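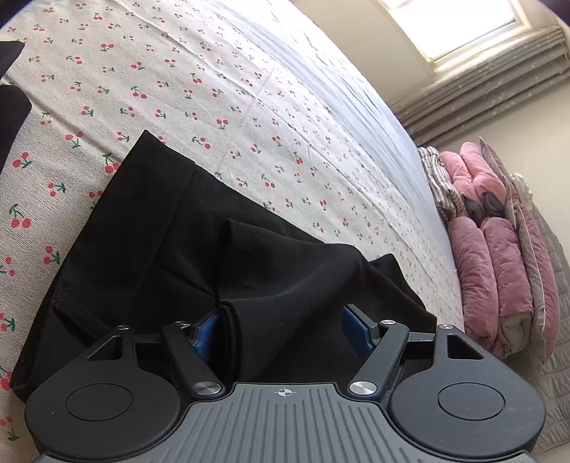 Folding the dark clothes

I do the black things last, on the bed, near the window. Under the ceiling light in the hall I can't tell a seam from a crease.

The cherry sheet was on this week, so lint shows up on the white parts and I shake it off when I'm finished. The winter bedding is still stacked up there too. It should have gone into the closet by April 11, 2024, and it hasn't.

Spread it flat first, smooth from the middle out, then bring the sides in.
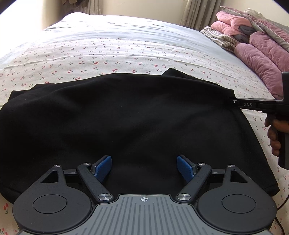

Where it all goes

Black clothes get the second drawer of the Nikside dresser. I stopped hanging them in October, and I have 20 hangers back.

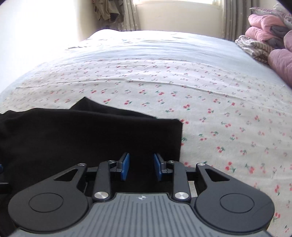

Siebe Verstraete wrote to say that folding in thirds leaves a line across the front, and that rolling works better in a shallow drawer. I'll try it on the T-shirts.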